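Notebook, kitchen table bench
Tue 1 July

Carried on with the table clearing. Same goal as before: everything that comes off the red cloth goes into one of the two baskets at the back, dishes and cups in the cream one, food in the small white one. Marisol Huanca wrote the sort list in October and it has been amended so many times in pencil that I copied it out clean this morning. The old sheet is folded into the back cover if anyone wants to argue about it.

Setup notes first. The red cloth is the one with the scalloped edge. I keep meaning to buy a plain one, but the Plostico catalog only has them in packs and we need one. Cloth went on at a slight angle and I left it. It makes no difference to the sort and squaring it up means lifting everything.

Cutlery laid out handles every which way, as it would be after a meal. Wooden spoon on the left, knife toward the middle, chopsticks next to it. The sausage went up near the spoon handle. Last time it was on a plate and counted as part of the plate, and then it ended up in with the dishes, so now food starts on the cloth or it doesn't start.

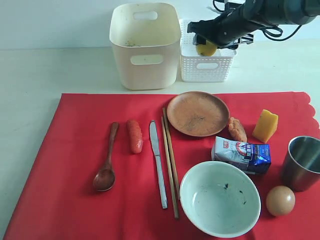 Does the cutlery get its own basket?
For now it goes in the cream basket with the dishes. Huamán offered us a cutlery tray with dividers and we may take it, but the list has to be changed first, and I don't want a third place to put things until two places work.

Order matters more than I thought when I wrote the plan. Food first, then small flat things, then cups, then plates and trays. If a big round piece goes in early it leans against a wall of the basket and everything after it rides on top. If it goes in last it can stand on edge beside the cups, and you can still reach in and get a cup out without moving it. I tried it both ways by hand before lunch. Big pieces last is better. Written on the clean list now, underlined.

The cream basket needs a wash. There is dirt in the bottom edge and brown staining on the inside of the back wall. Dish soap and the long brush should do for the dirt. The stains I am less sure of. It is inventory no. 1121 and the sheet has it down as "clean, good" which it is not. Corrected the sheet.

Next entry down, no. 2762, is the brown round piece. The sheet calls it a plate. Marisol calls it a tray and I have called it a lid at least once in this book. Settled on "brown disc" for the list so we stop writing three names for it. It has scuffs and scratches all over the face.
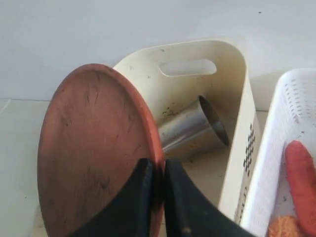 With the order settled, the other thing to fix is how the cups lie. Standing up, they take less floor but fall over as soon as anything touches the rim of the basket. Lying down, they stay where they are and take more room. I would go with lying down, open end toward whoever is unpacking. Put a note on the list: don't spend time standing cups up.

Tried the Skudley liner in a spare basket. It is a rubbery mesh cut to fit the floor. Stops the sliding, but crumbs get under it and then you have two things to wash. Back in the drawer.

Plinow wants the write-up on page 19 of their binder, where the old kitchen sheet is. Old sheet is wrong about the white basket anyway, it says "bread only." Will replace it once the list has survived a week without pencil on it.

To do:
wash cream basket, inside and out
wipe down white basket, check the holes for crumbs
relabel 2762 as brown disc
ask Huamán what the cutlery tray measures
plain cloth, single, any color but white
hand copy of clean list to Marisol

Receipt for the brushes and soap is 89 in the folder.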